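Alors, il range la cuisine ou pas, le robot ?

Mercredi, 23 h passées, je tape vite parce que demain réveil à l'aube. Mais j'ai promis à Delia un billet là-dessus, et ça fait des semaines qu'elle me relance.

La question de départ, c'est son lave-vaisselle. Enfin, le vider. Et surtout ranger les boîtes en plastique, celles dont on ne retrouve jamais le couvercle. Elle veut une machine pour ça. Elle est prête à payer, elle a même donné un chiffre : 500 euros. J'ai ri. Pas longtemps, elle était sérieuse.

Bon. Où on en est.

L'aspirateur, c'est réglé depuis belle lurette. J'en ai un de 2015, il tourne encore, il se coince encore sous le même meuble. La tondeuse, pareil, le voisin en a une. Mais tout ça roule par terre et ne touche à rien. Dès qu'il faut prendre un objet et le poser ailleurs, autre histoire.

Chez Prosesmont (mon ancien boulot, pour ceux qui suivent pas), on avait un bras sur la ligne d'emballage. Toujours le même carton, au même endroit, au millimètre. Magnifique. Un jour Virgil a changé de fournisseur de cartons, un poil plus mous, et on a passé 20 minutes à ramasser. Le bras, lui, continuait tranquillement à serrer du vide.

Bogdan me dit que c'est fini, ce temps là, que maintenant les machines apprennent en regardant faire. Il m'a sorti un taux de réussite de 98 % sur je ne sais plus quelle démo. 98 % sur quoi ? Une seule tasse, toujours la même ? Chez moi 98 % ça veut dire de la casse toutes les semaines, faites le compte avec deux ados à la maison.

Et puis la boîte alimentaire c'est vicieux. C'est transparent, ça brille, ça glisse, ça tient debout une fois sur deux. Nous on la prend sans regarder, en parlant d'autre chose. Avec deux pinces au lieu des doigts, essayez donc, même en gardant votre cerveau d'humain aux commandes. Approcher des deux cotés, serrer juste assez, ne pas accrocher le panier. 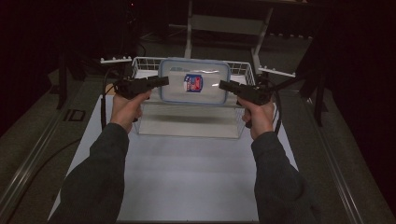

Trilok Sachdeva

Une boîte, un panier en fil blanc, un plan de travail blanc et bien éclairé. Ma cuisine à 19 h, c'est pas ça du tout. Il y a du courrier, une casserole, le chat.

Donc ma réponse à Delia : non, pas encore. Pour l'atelier oui, sur des gestes bien carrés, et de plus en plus. Pour le linge, bof. Pour le placard à boîtes, je ne parie pas un centime avant un bon moment. Gheorghița, elle, parie le contraire, on en reparle en mars autour d'un resto (le perdant paye, c'est noté).

Si vous avez un truc à la maison qui attrape vraiment des objets et les range, racontez en commentaire. Les aspirateurs ça compte pas.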